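Studano Science Desk for Kids
Robots

How Do You Teach a Robot to Do the Laundry?

You have been told to put your clothes in the wash. You have possibly been told 600 times. A robot needs telling even more often than that, and it never rolls its eyes, mostly for lack of eyes.

Researchers on the Kukell project want a robot with two arms to handle laundry. The method they use is called imitation learning. Imitation means copying, so you have been doing it since you were a baby.

Step 1: Show it

A person steers the robot's arms through the whole job. While this goes on, a computer saves two things: what the cameras see and how each joint moves. One full go is called a demonstration. The Kukell team saved 2720 of them, which is a lot of laundry for people who went to college to avoid it.

The easy-sounding part comes first. One arm goes to each end of the basket, and the grippers (robot hands, only with fewer fingers) go in by the rim. Both arms have to work together. If one lifts early, the floor gets the clothes.

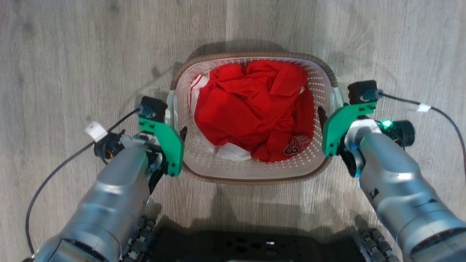
Step 2: Let it practice guessing

Next, the computer studies all those demonstrations. It looks at a camera view and guesses how the arms should move. Then it checks its guess against what the person did. Bad guess? It changes its numbers a tiny bit and tries again. The program that comes out of this is called a policy. The team named theirs Pular.

Clothes are the mean part. A block keeps its shape, but a shirt can crumple a different way every single time. There is no rule that says "a shirt looks like this" — so the robot needs to see plenty of heaps.

Step 3: Get a closer look

A camera up at the head sees the big picture, but the arms can block its view. A small camera near the gripper rides along and sees whatever the fingers are heading for, such as a round washer door. Pular uses both kinds of view at once.

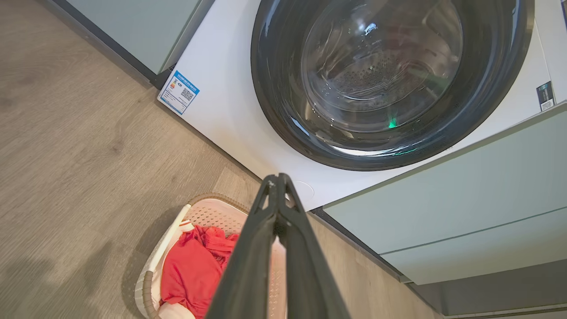
Why not just write the robot a list of instructions?

People tried that for years. A list works well when everything is always in the same place, as in a factory. In a home, somebody moves the basket and the list is useless.

Step 4: Give it a test

In October the team let Pular try the job alone 144 times. It finished 131 of those tries and messed up the other 13. Most of the failures came from a gripper closing on nothing at all and carrying on with great confidence.

The team's next plan is to try a different room, with a different washer. They call it the Dijkstra test, after the name on the building's front door. Pular hasn't passed it yet. It still can't match socks either, but neither can the team.

Words to know

Demonstration: one saved example of a person doing the job with the robot's arms.
Gripper: the part of a robot arm that grabs.
Policy: the program that picks the robot's next move.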